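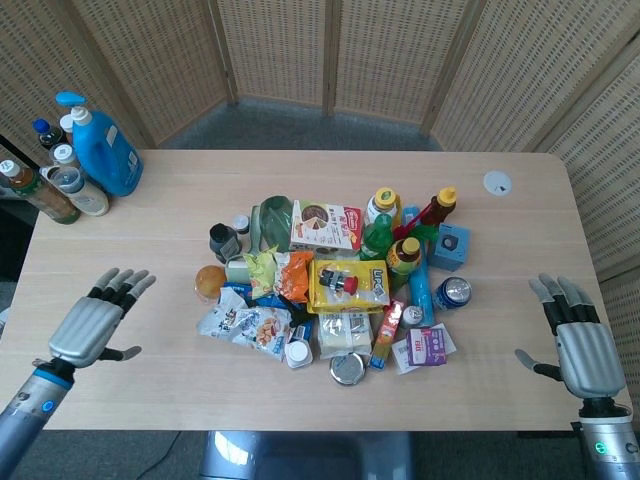
Sorting your pantry and household donations: common questions

What happens to a donation when it arrives?

Everything goes onto a sorting table first, groceries and cleaning supplies together, and gets divided from there. A mixed heap of snacks, drinks and household goods is normal for us. You don't need to sort at home, although it speeds things up if you do.

What do you accept?

Sealed packaged food, sealed drinks, toiletries, laundry and dish products, paper goods and unopened pet food. We also take boxed meals, pies and pizzas if they are shelf-stable. Frozen and refrigerated items can only be dropped at the Brivden location, where there is a freezer.

Can I give something that has been opened?

Not food or drinks. Large pump-top jugs of soap or cleaner are fine if they're at least half full and the original label is still readable. Please lock the pump or tape it down before you bring it in.

Why are bottles kept apart from the rest?

Bottles leak more often than anything else we get. We stand them to one side and check the caps before they go near food. If a bottle has no label we can't pass it on, even if you tell us what is in it. The same goes for anything poured into a different container.

How should I pack my donation?

Use a sturdy box or a reusable bag. Put cans and jars at the bottom, boxes in the middle, chips and bread on top. Cleaning products go in their own bag – a knotted grocery bag is enough. Boxes should weigh no more than one person can carry from the parking lot.

Do you take items past the best-before date?

Some of them. Canned goods are accepted up to a year past the date, and dry pasta, rice and cereal up to six months. Baby formula, nutritional supplements and meal replacements must be within date. If the date has rubbed off, we treat the item as expired.

What about medicine and vitamins?

No. Take these back to a pharmacy. It doesn't matter if the seal is intact.

How are the shelves arranged?

There are 5 sections: meals and canned goods, snacks, drinks, personal care, and cleaning. Cleaning is always on the lowest shelf. The layout is the same at Cliltley, Brivden and Tunstall, so if you know one you can find your way around the others. Stundden is a drop-off point only and has no shelves.

How much do you handle?

In March we sorted 3,000 items across all locations, 900 of them at Tunstall. December is busier, and sorting can run a few days behind.

Can I ask for my bags back?

Yes, if you tell the person at the desk when you come in. Bags left behind are reused for hampers.

I think I left something in my donation by mistake. What should I do?

Call the location you dropped it at as soon as you can. Keys, glasses and receipts turn up fairly often and are kept in the desk drawer for 30 days.

Who do I contact about a large donation?

Sandra Penrose looks after donations from businesses and schools. For estate clear-outs or a full pantry from a move, ask for Yara Khasawneh – she can book you a drop-off time at Cliltley.

Last updated Friday, September 7, 2018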